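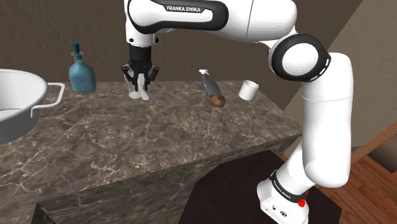 Fig. 1. Simulated arm holding a small white object above a countertop.

Humor Writing, Unit 6: The Family Prank
Notes by Freya Wainwright

1. Terms. A prank has a teller, a target and a reveal. In family stories the teller is often the target, years later. Mark which one is speaking before you draft.

2. Setup. State the normal case first. In Pickering's "The Cerkside Raffle," two paragraphs cover how the family handed out prizes every December. The switch takes one sentence. Cut any hint that comes before it.

3. Reveal. Keep it short. Dialogue works better than summary — one line, then the reaction. Do not explain the joke afterward.

4. Harm. The target must be able to recover within the piece. Tunstall's "Clegg" fails on this point: the brother leaves and the story ends on page 371 with no reply from him. Compare the second draft in the reader.

5. Repetition. A prank told twice needs a change of target or a change of cost. Heffernan changes both.

Assignment: one family prank, 1000 words maximum, told by the target. Bring two copies to section. Late drafts go to Yvonne Penrose.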